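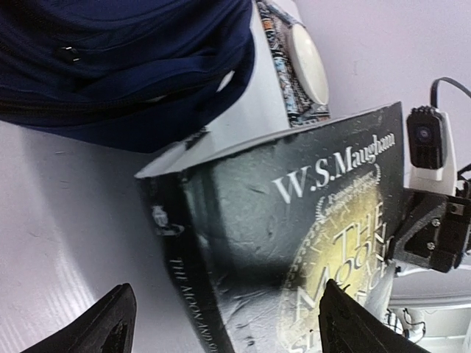 Chapter 2
Gathering Examples

A learning system can repeat only what its examples contain. This chapter follows the Trakivell collection, in which two arms handle a backpack and books.
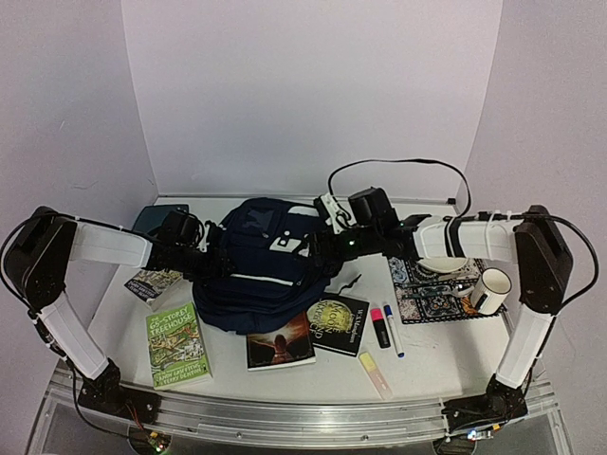

Each example pairs the camera views with the positions of both arms. Of 1349 examples recorded, 31 were set aside – most had gaps in the joint readings.
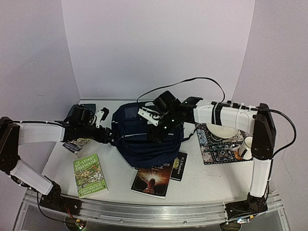
Figure 2.1 Both arms at the backpack, with books on the table.

Section 2.1 defines an example.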